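Rusnák releases Widlow 5 with rewritten grasp planner for shelf picking

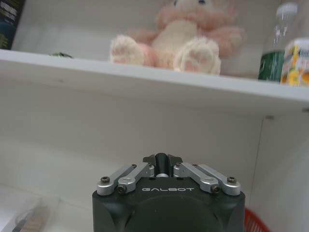 Rusnák has released version 5 of Widlow, its control and planning software for robot arms that pick goods from shelves and cabinets. The release replaces the grasp planner, moves collision checking into the same process as the motion controller, and changes the format in which wrist camera data is logged. It is available to existing license holders now. New licenses will be sold from March.

The main change concerns how the planner handles objects that have no fixed shape. Earlier versions fitted a box or a cylinder to each item and chose a grasp from that fit. The method worked for cartons and most bottles, but it gave poor results on plush toys, bagged goods and clear plastic, where the depth reading is incomplete or the surface gives way under the fingers. Widlow 5 scores grasp candidates directly on the point cloud and attaches a compliance estimate to each one. Closing force and finger speed are then set from that estimate at run time.

"The old planner was confident about things it could not measure," said Marisol Bañuelos, who leads the planning group at Rusnák. "A half-empty clear bottle would come back as two separate objects, or as no object. Now the segment carries an uncertainty value, and the arm takes a second view before it commits."

The second view is limited to small wrist motions, so that the arm does not have to back out of the shelf. If the added view does not bring the uncertainty below the set threshold, the item is skipped and placed at the end of the queue. Operators can change the threshold per shelf or per item class.

Rusnák tested the release at its Kuvville site on a set of 567 household and grocery items, with 2687 pick attempts recorded. The company has not published success rates by item class. Araceli Ayala, who ran the tests, said the full log will be supplied to license holders on request, including the failed attempts. Most of the remaining failures, she said, came from items standing against a side panel, where one finger has no room to pass.

Collision checking previously ran as a separate service and exchanged messages with the controller over the local network. When the network was loaded, the controller could act on a stale result. In Widlow 5 both run in one process and share memory, and the controller stops the arm if a check misses its deadline. Sites that wrote their own collision service can keep it through a compatibility layer — but they will not get the deadline guarantee.

The new log format stores wrist images, joint states and planner decisions on a single clock. A replay tool is included. It loads a recorded pick, lets the user edit planner settings and shows which grasp would have been chosen under the new settings. The tool does not simulate contact, and Rusnák advises against using it to tune closing force.

Cundier, an integrator that has run a preview build since last fall, reported that moving its configuration files took longer than expected. Item classes are now defined in one file per site, and the names of several force parameters have changed. "The converter handled the shelf geometry and left the force settings blank," said Apolinar Ocampo, a controls engineer at Cundier. "That is the safer choice, but you have to plan time for it." Rusnák said a revised converter will follow in a maintenance release.

Version 4 will receive security fixes for one more year. Logs recorded with version 4 can be read by the replay tool, without the planner decisions.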